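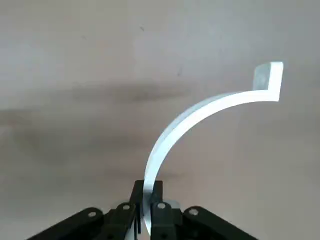 Turn the grip force down before you touch anything else, I was told on another thread - but now my arm drops the part and keeps going like nothing happened

3 min read · 14 comments · 6 shares

bench_in_dravamham

So that was the advice, and I followed it, and now I have a different problem. I've got two arms on one table moving curved white plastic pieces with a little hook on the end. The right arm picks up a piece, brings it to the middle, the left arm closes on it, the right lets go. Simple enough!

The original fault was the pieces popping out sideways. They're thin, the jaws squeeze them on edge, and at 80 percent force they'd shoot off like a watermelon seed. I dropped it to 62 and the popping stopped. Great. Except now, every so often, the left gripper closes on nothing, the software says "grasp OK", and the right arm opens. The piece falls and both arms carry on with the rest of the routine.

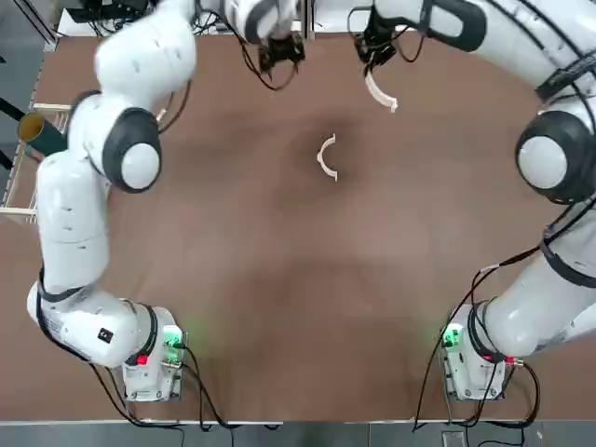 My first guess was timing, so I put a pause of 200 milliseconds between the left closing and the right opening. I think it helped a little? I ran the routine 92 times over a long evening in December and still got drops, usually when the piece had been picked up a bit too close to the hook. The grippers run on the Brimis driver with the default settings apart from force.

The part that bugs me is the safety side. Last night I reached in to grab a dropped piece, figuring it had stalled, and the left arm swung right past my wrist. It wasn't fast and I'm fine, but I haven't turned it on since. What should I be checking?

Share · 5 comments

sturkstead_tinkerer

Leave it off until you've got a real stop in place, please. I know that's the boring part. An arm that isn't moving could be waiting on a timer, and yours has a wait in the middle of the routine that you put there yourself. Stop button first, hand second, every time - and test that the button really does stop both arms. I had one wired to a single side for months (yes, months) before I caught it.

On the false "grasp OK", I'd bet it's only checking that the close command finished. Have it read the jaw opening instead. Close the gripper on nothing and write down the reading, then close it on a piece and write that down too. If the two are clearly different, you've got your test: anything near the empty reading means the right arm keeps hold and everything halts. If they're too close to tell apart, which could happen with a strip that thin, stick rubber pads on the jaws and try again, or look at motor current.

Then fix the pickup. If a piece lands in the jaws near the hook, the other end is pointing somewhere your left arm doesn't expect. I'd make a simple holder so every piece starts out facing the same way.

Share · 2 comments

mostly_servos

Had the same thing, went back to full force and never looked into it. Works ok

Share · 7 comments

gray_cable_guy

Please don't do the full force thing, that's how the pieces started flying to begin with. Agree on reading the jaw opening. One thing to add: my old McIver controller would pick up where it left off after a pause, with no warning at all, and I only learned that by standing too close. Check what yours does on resume. I have mine set so it has to go back to the start position, slowly, and only after I press a key.

Share · 1 comment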